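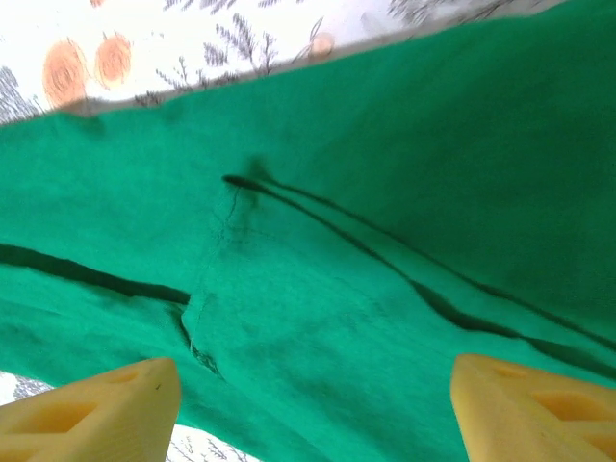
Home and Making desk

Green is a troublemaker, and I love it for that. Ask anyone who dyes cloth at home and they will tell you that yellow is easy. You can get yellow from onion skins, from weld, from half the weeds along a towpath. Blue takes patience and a vat that smells like a farmyard. But green, the colour of nearly everything that grows, hardly ever comes out of a plant on its own. Boil up a potful of nettles and you'll get a greyish khaki (lovely in its way, but you would never call it emerald).

So for centuries dyers made green twice. The cloth went into one pot for yellow and another for blue, and the skill lay in judging how much of each. Old tapestries give the game away. The yellow has faded faster than the blue, and whole forests have drifted into a strange, chilly turquoise. Once you know this you can't stop spotting it!

I learned to do it myself in Vemard, a small wool town up the valley from Gadasmont, where the dye workshop opens its doors each July. You arrive at nine in the morning with clean, undyed cloth and go home with stained fingernails and far more opinions about rhubarb leaves than you came with. The workshop sits right on the river, in a long stone building with racks down one side and a row of steel pans down the other. It smells of wet sheep and hay.

We started with weld, a tall, scruffy plant that looks like nothing much and gives the clearest yellow I have ever seen. The cloth has to be mordanted first, which means simmering it with alum so the colour has something to hold on to. Skip that and most of your yellow goes down the drain. Cotton wants longer than wool, and it wants scouring beforehand too, properly, with soda and very hot water. My first piece came out patchy because I had rushed that stage.

Then comes the blue, and this is the bit I would travel for. The indigo vat at Vemard holds 25 litres and has a coppery skin on top. You lower your yellow cloth in slowly, keep it under, give it two minutes and lift it out. As the air gets to it the colour deepens in front of you, creeping along the creases and out towards the hems. One dip gives a fresh spring green. Go back for a second and you are into holly and bottle glass.

Folds matter enormously. Anywhere the cloth is pinched or doubled over, the vat can't reach, so you end up with pale lines unless you keep everything moving. Some people tie their cloth on purpose to get exactly that. I prefer it even, and I've become rather fussy about seams, where the thread often takes the dye differently from the fabric. Polyester thread barely takes it at all. If you are dyeing something ready-made, look at the stitching first and decide whether you'll mind.

Over the hill in Magesa there is a little textile museum with 807 dyed samples pinned into drawers, each with a handwritten label. Ask to see the greens. They run from pea soup to almost black, and the oldest still have a glow to them after all that time in the dark.

For a first go at home, use wool yarn, dried weld and a small indigo kit, and keep the pans for dyeing only. Wear gloves, open a window and make notes, even scrappy ones. My own notebook has a page headed "best green yet", with no recipe underneath, and I've been trying to get back to it ever since.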